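Drurnar Twin-Arm Bench Cell
Home » Bench Cells » Two-Arm Systems

Product code: 366-T
Availability: to order, delivery from October

The Twin-Arm Bench Cell is a two-arm assembly station for small parts. It comes with a wood-topped table, a work mat, two grippers and the Afridi simulation package, so a job can be tried on screen before any parts are bought.

See it at Oltside

We are showing the cell at our Oltside open day on 7 June 2024. Demonstrations last 18 minutes and are run in groups of 4. Each one starts in the simulator, where both arms work over the mat on a simple placing job. 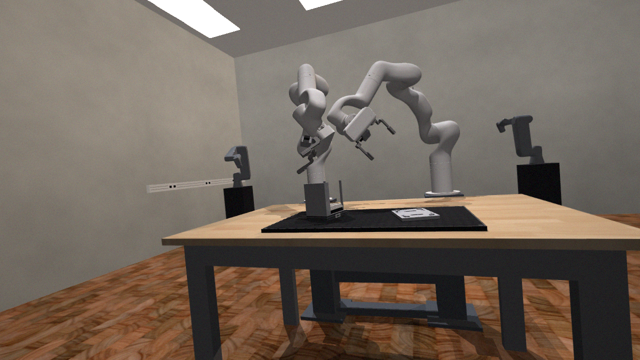 After that the group moves to the cell itself and the same program is run on real parts. Visitors may bring a part of their own — nothing heavier than 100 g, please — and our staff will say whether the standard fingers will hold it.

Places are free but must be booked through the Flarnance showroom. Parking is at the rear of the building. Flat shoes are required on the workshop floor.

Supplied with the cell
Table and mat
Two arms with grippers
Afridi licence, one seat
Printed setup guide

Spare fingers and extra mats are listed under Accessories. For a written quote, use the enquiry form and give the product code.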